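I've been living with the Drisdale assembly board since November, and I'm fonder of it than I expected to be of a tray of pegs and plates! We use it to gather teaching runs for our two-armed setup, 58 so far, and the small parts give the learner plenty to chew on. 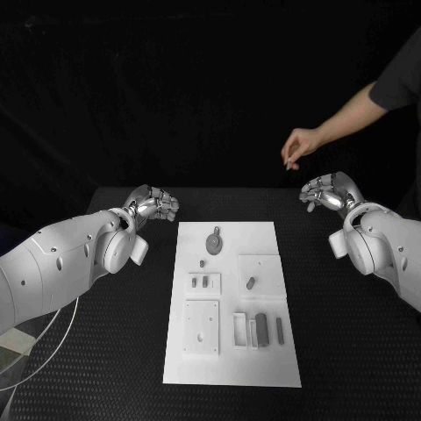
The Drisdale board on our dotted mat, parts laid out between the hands.

My one grumble is the thin gray rod, a fiddly thing to practice on (start with the disc, please). Still, I'd buy it again.

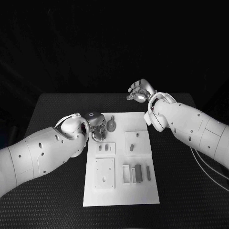 Yaryna Zakharchenko: Do vary your starting layouts. Ours learned one layout and got lost on any other.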